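Breiter ist nicht besser: Warum ich mein schmales Quad behalte

Von Siiri Venckus 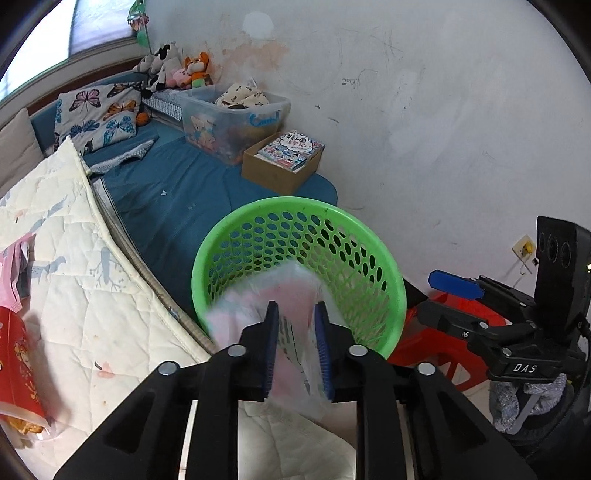
Der grüne Korb auf dem Boden, darüber ein Stoffbündel in Rosa und Weiß.

Im Verein hat man mich im April wieder gefragt, wann ich endlich auf einen Side-by-Side umsteige. Ich fahre seit 13 Jahren Quad, zuerst in meiner Heimat, jetzt hier in der Gegend von Trillarcombe, und diese Frage kommt jedes Frühjahr, sobald die ersten Anhänger auf dem Parkplatz stehen. Meine Antwort war immer kurz. Diesmal möchte ich sie ausführlich geben, auch wenn Deutsch meine dritte Sprache ist und ich für manche Sätze länger brauche als für einen Ölwechsel.

Zuerst das Offensichtliche. Ein Side-by-Side ist ein schönes Fahrzeug. Man sitzt nebeneinander, man hat einen Überrollbügel und einen Gurt, man kann sich unterhalten, falls der Motor es erlaubt. Meine Freundin Dalia Kazlauskienė hat seit zwei Jahren eines und ich bin gerne ihre Beifahrerin. Auf dem großen Gelände bei Prorncombe, wo die Wege für Holztransporter gebaut wurden, gibt es kaum etwas Bequemeres. Nach einem ganzen Tag steigt sie aus, als wäre sie im Kino gewesen, und ich steige von meinem Quad ab und muss mich erst einmal an den Baum lehnen.

Trotzdem bin ich der Meinung, dass unser Sport mit der ständigen Verbreiterung der Fahrzeuge einen Fehler macht. Damit meine ich zuerst die Wege. Ein Waldweg, der für schmale Fahrzeuge angelegt wurde, bleibt nicht schmal, wenn man breite Fahrzeuge auf ihm fahren lässt. Das geht langsam. Im ersten Jahr wird ein Ast abgebrochen, im zweiten wird die Kurve innen ausgefahren, und irgendwann kommt jemand mit der Säge und sagt, hier müsse man sowieso Platz schaffen. Die Strecke hinter dem alten Steinbruch in Gurkdale war einmal der beste technische Weg, den ich kannte. Man musste zwischen zwei Birken hindurch, das Hinterrad auf eine Wurzel setzen und gleichzeitig nach links lenken. Heute fehlt die eine Birke. Man fährt geradeaus.

Ich weiß, dass solche Sätze nach Nostalgie klingen. Kadri Vasiliauskas hat mir das auch vorgeworfen, als wir im Winter über die neue Streckenordnung gestritten haben. Er meinte, dass ein Verein die Fahrzeuge zulassen muss, die seine Mitglieder besitzen, und nicht die, die ihnen vor zehn Jahren gehört haben. Das ist ein ernstes Argument. Ein Verein ohne Mitglieder pflegt auch keine Wege. Aber ich glaube, dass man daraus nur folgern darf, dass es breite Strecken geben soll. Es folgt nicht daraus, dass alle Strecken breit sein müssen.

Deshalb bin ich für eine feste Durchfahrt am Anfang jeder schmalen Strecke. Zwei Pfosten, tief eingegraben, mit einem Abstand, den man vorher beschließt und später nicht mehr diskutiert. Wer hindurchpasst, darf fahren. Wer nicht hindurchpasst, nimmt die andere Route. Man braucht dann keine Schilder mit Fahrzeugklassen, die ohnehin jeder so versteht, wie er es gerade möchte. Auf Ông, dem privaten Gelände mit den vielen Sandhügeln, gibt es solche Pfosten schon lange. Ich habe dort in all den Jahren keinen einzigen Streit am Streckeneingang erlebt, nur zerkratzte Kotflügel.

Mein zweiter Grund betrifft das Fahren selbst. Auf einem Quad arbeitet der Körper mit. Man verlagert das Gewicht, man steht auf, man drückt mit dem äußeren Fuß auf die Raste. Wenn man es nicht tut, merkt man es sofort, und meistens an einer unangenehmen Stelle. In einem Fahrzeug mit Sitzschale und Lenkrad übernimmt die Technik einen großen Teil dieser Arbeit. Lange Federwege verzeihen eine schlechte Linie. Ich habe mit Dalia Stellen überfahren, vor denen ich auf meinem Quad abgestiegen wäre, um sie mir anzusehen, und wir haben dabei über ihre Küche gesprochen. Das war angenehm. Gelernt habe ich an diesem Tag aber nichts.

Natürlich muss nicht jeder im Gelände etwas lernen wollen. Viele Leute arbeiten die ganze Woche und möchten am Samstag einfach durch den Wald fahren, mit der Familie und mit einer Kühlbox. Dagegen kann ich nichts sagen, und wer Probleme mit dem Rücken oder mit den Knien hat, für den ist das Quad vielleicht keine Möglichkeit mehr. Sigita Siliņa ist nach ihrer Hüftoperation umgestiegen und fährt seitdem wieder jeden Monat mit. Wenn ich gegen die Breite schreibe, dann schreibe ich nicht gegen sie. Ich schreibe gegen die Annahme, dass dieser Umstieg für alle der nächste natürliche Schritt ist, so wie man nach der Grundschule eben in die höhere Schule geht.

Drittens das Geld. Darüber spricht man in unserem Sport nicht gern. Ein breites Fahrzeug verlangt einen breiten Anhänger, der Anhänger verlangt ein stärkeres Zugfahrzeug, und dieses verlangt einen Stellplatz, den ich in meiner Straße nicht habe. Mein Quad steht in einer gemieteten Garage zwischen dem Fahrrad meines Sohnes und einem Schrank, den wir seit dem Umzug verkaufen wollen. Ich kann es allein verladen. Auch das Werkzeug passt in einen Koffer, und die meisten Arbeiten mache ich selbst, zuletzt die Radlager hinten, acht Schrauben und ein verlorener Sonntag. Bei den neuen großen Modellen sehe ich Leute, die sehr geschickt sind und trotzdem in die Werkstatt fahren, wenn eine Warnlampe leuchtet.

Für die Jungen ist das besonders schade. Margarida Bastos trainiert bei uns die Jugendgruppe, und sie kämpft jedes Jahr darum, dass die Kinder nach den kleinen Fahrzeugen überhaupt weitermachen. Mit einem gebrauchten Quad ist der Einstieg für eine normale Familie noch denkbar. Wenn aber auf jedem Foto und in jedem Prospekt nur noch Maschinen stehen, die so viel kosten wie ein ordentliches Auto, dann denkt ein Fünfzehnjähriger, dass er gar nicht dazugehört. Er geht dann zum Fußball. Ich habe nichts gegen Fußball, aber wir könnten ihn gut brauchen.

Man sagt mir oft, die Sicherheit sei das entscheidende Argument für den Side-by-Side, und hier werde ich vorsichtiger. Ein Käfig schützt, daran habe ich keinen Zweifel. Ein Quad, das rückwärts über den Fahrer rollt, ist eine furchtbare Sache, ich habe es einmal gesehen und möchte es nicht noch einmal sehen. Nur fahren die Menschen im Käfig auch schneller. Sie nehmen Beifahrer mit, die den Gurt lockern, weil er am Hals reibt, und sie strecken beim Kippen den Arm hinaus — ein Reflex, den man schwer abtrainiert. Ich würde mir wünschen, dass wir über Ausbildung genauso lange sprechen wie über Bügel und Netze. Ein Kurs an einem Wochenende kostet weniger als ein Satz Felgen.

Im Herbst will der Verein über die Breite auf der Nordroute abstimmen. Es geht um ein Teilstück von 200 Metern, zwischen dem Bach und der Schonung, und ich habe schon gehört, dass es lächerlich sei, sich wegen einer so kurzen Strecke aufzuregen. Aber genau dort liegt die letzte enge Passage, die wir noch haben. Wenn sie verbreitert wird, dann hat der ganze Rundweg überall das gleiche Maß, und ich wüsste nicht, warum ich ihn zweimal am Tag fahren sollte.

Ich werde also dagegen stimmen, und ich werde danach bei Dalia mitfahren, wenn sie mich noch einlädt. Den Antrag mit den zwei Pfosten habe ich schriftlich eingereicht. Wer ihn unterstützen möchte, kann sich am Stammtisch in die Liste eintragen, sie liegt bei Margarida.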